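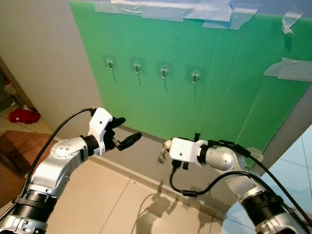 Day four of the long walk, 6 in the evening or so, and my feet are up on the motel bed! Twenty-two miles today, all of it along the river road from Jodska, and I felt good for nearly the whole way. The hill after the old Trunetti cannery had me puffing (I'd been dreading it since breakfast), but then the wind swung round behind me and I sailed down the far side grinning like a kid.

A woman at the gas station asked how old I was, and when I said 60 she gave me a peach. Best peach of my life. Also passed 97 miles in total just before I stopped, so the hundred goes by tomorrow, before coffee I hope.

Left heel has a hot spot. Tape it tonight, thicker socks in the morning. Must call home and tell them about the herons, I saw 2 of them fishing right by the bridge.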